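Wanted: Studio Assistant for a Photographer Who Mutters
Jatine Photo, Fonulstead. Posted 22 June 2025.

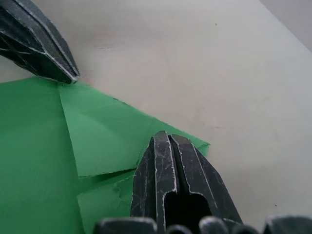

Jatine is a two-room photography studio, and one of the rooms is mostly tripods. I shoot seed pods, moss, feathers and other small things that blow away when someone opens a door. The work goes to publishers, a greeting card line and one very patient museum shop. Much of your day will be spent on backgrounds, and you should have opinions about them. A folded piece of green on a smooth, pale tabletop can keep me busy for an entire morning, most of it spent on how the white drifts to gray toward the back. If that sounds like a punishment, there are other ads on this page.

The job is part time, 2 days a week through December, with a fair chance of more after that if we can still stand each other. You would set up lights, keep the lens cabinet in order, carry things up the hill at Vemidley before sunrise, and label files. There are 2133 unlabeled files. I know exactly whose fault that is.

You need to know what an f-stop does and be able to focus stack without sighing. A driver's license helps. So do steady hands and waterproof boots. A photography degree is fine and I won't hold it against you. I don't care which camera you own. I do care if you bring it up before coffee.

Pay is $129 a day, plus gas for the Vemidley trips and lunch from the Cao bakery downstairs, where they already know not to ask how the shoot went. You'll be credited by name on anything you help light.

To apply, send ten pictures of one small object. Same object, ten pictures. Please don't send a portfolio of sunsets. The last time I advertised I received 304 pictures of sunsets, several of them the same sunset. Add a few lines about what you'd do differently with picture number four.

Drop your pictures on a card or a thumb drive through the studio mail slot, marked for Fares Qaisi, with a phone number I can read. No glitter in the envelope. Yes, it has happened.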